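Sweaters: fold them, don't hang them

I put off dealing with my sweaters every single year. They come out of the closet in a heap, they go on the bed, and then I need the bed back by bedtime, so that's my deadline! I've been doing it that way since we lived over the shop in Plellham, and it works better than any chart I ever stuck inside a closet door.

The bed really is the best folding table in the house. It's the right height if you kneel (I put a cushion down), it's soft so nothing slides, and you can spread both sleeves out all the way. I don't even strip it first. Just pull the blanket fairly smooth, shove the pillows up to the top and get going.

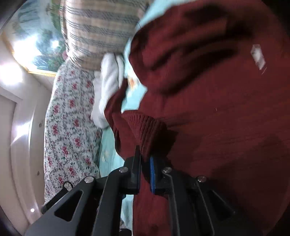
KNITS & WOOLENS

A dark red knit is the one I always start with, because burgundy shows every speck of lint and I'd like to find it while I still have some patience left. Go over it with a lint roller or a loop of packing tape, front first, then the back, then inside the ribbed cuffs where the fuzz collects. While you're there, read the label. I once ruined a lovely gray cardigan by trusting my memory – 2 minutes in hot water and it would have fit a teddy bear.

My fold goes like this. Lay the sweater face down and smooth it from the middle outward with your palms. Don't tug on the ribbing, it stretches and then it flares out at your wrist like a bell. Bring one side in to the center with the sleeve laid straight down over it, do the same on the other side, then fold up from the hem in thirds. You want a block that can nearly stand by itself. My drawers are 11 inches deep, and thirds fits them nicely – if yours are shallow, try quarters.

Chunky ones I leave in a looser fold, right at the bottom of the pile. Thin ones can be rolled, though I find they come out with a crease across the tummy if you roll them too tight.

WHERE THEY GO

I have a long, low Vudier chest that I bought secondhand (56 inches wide, a beast to get up the stairs) and the knits live in the bottom drawers. Anything I won't wear before October goes in a zippered cotton bag with a few cedar blocks. Sand the blocks lightly when they stop smelling of anything and they'll perk right up.

Please make sure everything is clean and completely dry before it goes away. Moths love a bit of old soup.

Next time I'll get into blankets, which have a shelf of their own and a whole other set of problems.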